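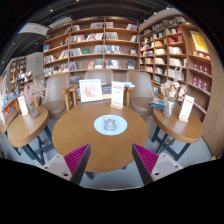 A second-hand bookshop must smell a little of dust, one reader from Kulach wrote to us in July, or people will not trust the prices. She had bought books in the same shop for twenty-five years and she was angry that the new owner had opened the windows.

I read her letter several times. I came to this country as an adult and learned most of my English from used books, so I have strong feelings on the matter also. In my first winter I bought a box of 40 paperbacks for the price of a dinner. The previous reader had underlined every word he found beautiful, and for a long time I believed these were the important words of the language. I still use "threshold" too often.

The shop in Kulach is called Marquez, and it has been called so under three owners. It has two rooms and a cellar. When the last owner retired, the stock was sold together with the building, and the new people spent a whole spring only to learn what they had bought. There were 204 boxes in the cellar. Some of them held books, some of them held other boxes.

**How a book gets its price**

I had always imagined that a bookseller knows the value of a book by touching it. In Kulach they explained to me that most of the work is much slower. First the book is opened in the middle, to see if the pages hold. Then comes the inside of the cover, where people write names, and then the last pages, where children draw. A drawing makes a novel cheaper but it can make a cookery book easier to sell — they could not tell me why.

The price is written in soft pencil, top right, on the first empty page. Hard pencil leaves a mark that no rubber can take away, and a collector will notice it. Stickers are used only for the books on the pavement, which cost one coin each and are often taken without the coin.

**Shelves, and what people do to them**

The travel section is never in order. Customers take out a guide to one country, read it standing for half an hour, and put it back beside another. At Hakell, a smaller shop near the station, they gave up on countries and arranged everything by sea and river. I found this confusing for ten minutes and then very pleasant. I went in for a book on the Danube and came home with 12 others.

Poetry sells best in the late afternoon. Crime sells all day. Old dictionaries do not sell at all, and both shops keep them anyway, on the lowest shelf, where the damp would come first.

**The windows**

As for the smell, I asked at Marquez about it on a Monday, when the shop was quiet. They had received the same letter. The windows are now opened only in the morning, before the customers come, and closed again at ten. I thought the room smelled of paper and of somebody's soup. The reader from Kulach has written to us again and says it is better, but that the soup should also stop.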